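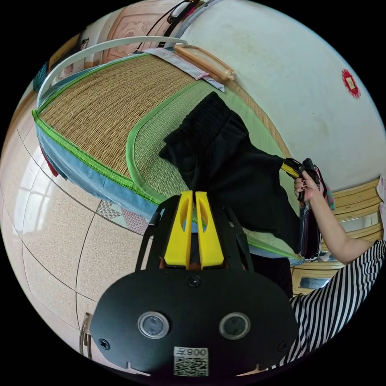
5 Failure Analysis: Inter-Gripper Frame Slip

The policies in Section 4 were trained on two-handed folding demonstrations recorded in homes with a pair of hand-held grippers. During the first round of evaluation on the Nilteo dual-arm cell, the protective stop tripped repeatedly in the middle of the fold. In each case the two arms had closed on each other while both grippers were holding cloth. We stopped the evaluation after the 14th such event and traced the fault back to the recordings. This section describes the fault, how it passed our checks, and the changes made before the results in Table 2 were collected.

5.1 Symptoms

All 14 stops occurred after both grippers had made contact with the garment and before the first fold was complete. The commanded trajectories were smooth. Neither arm exceeded its speed limit, and no joint was near the end of its range. The distance between the two tool points simply shrank until the separation monitor cut power. On two occasions the monitor reacted too late to prevent contact, and the outer edge of one gripper struck the side of the other. The damage was limited to a bent finger on the left arm, which was replaced. No person was inside the cell.

We first suspected the calibration between the two robot bases, because an error there would produce the same symptom. The bases were recalibrated and one failing rollout was repeated from a matched starting layout. The stop recurred at nearly the same point in the fold. Replaying the logged actions in simulation, with ideal base calibration, gave the same convergence. The fault was therefore present in the output of the policy and had most likely been learned.

5.2 Cause

Each hand-held gripper is localized separately by the Skutitz tracker, which estimates the pose of the device from its own camera. At the start of an episode both grippers view a shared region of the workspace, and the tracker solves for a single transform between their two maps. That transform is then held fixed. Every later statement about where one hand is with respect to the other depends on it.

The assumption behind this design is that each map stays rigid for the length of an episode. It fails when one device loses tracking and relocalizes. If relocalization succeeds at the correct place, the pose stream resumes and no harm is done. If it succeeds at a wrong but similar-looking place, the stream resumes with an offset, and the offset is carried to the end of the episode. We refer to this as frame slip. Only one of the two grippers is usually affected, so the relative pose is wrong by the full amount of the offset.

Two properties of our recordings made slip more likely than it had been in the bench tests. The first is the target. Dark knitted garments give the tracker few usable corners, and when the gripper is brought close to the cloth the garment fills much of the view. The second is the support surface. Woven mats have plenty of corners, but the pattern repeats, and one patch of weave matches another patch some distance along the mat almost equally well. Figure 5 was taken from one of the grippers in a bedroom that has both properties: a black knitted garment is spread over a straw mat with green binding, and the second gripper, in a person's hand, has its jaws against the cloth. Distinctive structure such as the headboard lies beyond the garment, and it leaves the view when the gripper is tilted down to pick up a hem.

The direction of the error was not random. When a gripper is lowered onto the cloth, tracking is lost near the bottom of the motion and recovered during the lift. At that stage the hands are starting to move toward each other to bring two edges together. A match to a neighboring patch of weave was more often made on the inner side of the true position, because the map built in the opening seconds of the episode is densest in the shared region between the hands. The recorded hands therefore appeared closer together than the real ones. A policy trained on enough of these episodes learns to bring its own arms too close, which agrees with what we saw in the cell.

5.3 Why the checks did not catch it

The recordings passed through the Unlow filter before training. Unlow rejects an episode if the tracker reports a lost state for longer than a set interval, if the speed of either hand exceeds a human limit, or if the gripper opening is missing. Frame slip satisfies none of these conditions reliably. The lost state is short. The jump in position would exceed the speed limit if it were seen directly, but the tracker smooths its output on recovery and spreads the jump over many samples. After smoothing, a slip looks like an ordinary, slightly hurried reach.

Our manual review had a related gap. Reviewers watched the two video streams and the two trajectories side by side, with each trajectory drawn in the frame of its own gripper. Viewed one at a time, slipped trajectories are plausible. The error can be seen only when both hands are drawn in a common frame, and the review tool had no such view. This was an oversight on our part. The tool had been written for the earlier one-handed dataset and was carried over without change.

There was also an early warning that we did not follow up. In the pilot set, Hiu-tung Lu noted several episodes in which the computed distance between the hands was smaller than the width of a gripper body, a physical impossibility. These were put down to a wrong tool offset. The offset was corrected, the number of such cases fell, and the matter was closed. With hindsight, the correction moved many slipped episodes just above the limit and left the underlying error in place.

5.4 Audit of the training set

The full training set of 1191 episodes was processed again with a consistency test. At every moment when one gripper is visible in the camera of the other, its apparent position in the image is compared with the position predicted from the two pose streams. A persistent disagreement after the first contact with the cloth marks the episode as suspect. The test needs mutual visibility at some point after contact, and this was available in every episode of the set, though in some of them only briefly.

The test marked 228 episodes. Each was then inspected in a common-frame view by one author, and a second author inspected the ones on which the first was unsure. Frame slip was confirmed in 131. The remainder were made up of motion blur at the moment of comparison, partial occlusion of the visible gripper by cloth, and a smaller group in which the opening transform had been poor from the start. The last group is a separate fault. We removed those episodes as well, but they are not counted as slip.

The confirmed cases were unevenly spread over the homes. They were concentrated in rooms where the garment was folded on a bed with a woven mat or on a patterned blanket. Recordings on plain tables were rarely affected, even with dark garments, provided that the wall or other furniture remained in view. We did not vary support surface and garment color independently, so the contribution of each cannot be separated from these data.

5.5 Changes

Three changes were made. First, the transform between the two maps is no longer fixed. It is estimated again whenever one gripper is clearly visible to the other, and the tracker must report both estimates. If the two differ by more than a threshold, the episode is held for inspection. Second, smoothing on recovery was turned off in the logged stream. A smoothed copy is still used for training, but the speed check in Unlow now runs on the raw one. Third, operators begin each episode with a slow sweep that takes in the head of the bed or a nearby wall before either gripper is lowered. The sweep makes the episodes longer, and operators found it tedious. It was trimmed from the training data.

On the robot side, a minimum separation between the two tool bodies is now enforced on the commanded poses before they reach the arm controllers. The previous monitor acted on measured positions alone and had to wait until the arms were already close. The new limit slows both arms as they approach it and holds them at the boundary. We regard it as a backstop. It keeps the hardware apart, but a policy that has learned the wrong spacing will still drop or crumple the garment.

5.6 Retraining and remaining failures

The policy was retrained on the cleaned set with all other settings unchanged. Over the repeated evaluation no stop was caused by convergence of the arms, and the new separation limit became active only during the final press, when the grippers are meant to be near each other. Fold quality on dark garments improved, as reported in Table 2. Fold quality on light garments was unchanged within the variation between runs.

We also tested the Chien baseline on both versions of the set. It predicts each arm's motion in that arm's own frame and takes no relative pose as input. It showed fewer convergence stops than our policy when trained on the uncleaned data, as expected, though it was also worse at matching the two edges of a garment. Relative pose is useful to the policy and makes it sensitive to this fault – the two effects have the same source.

One class of slip is still not detected. If a gripper slips and the other never sees it again before the episode ends, the consistency test has nothing to compare. No such episode exists in the present set, but longer tasks, in which the operator turns away to place a folded item on a pile, will produce them. For those recordings we currently discard everything after the last mutual sighting.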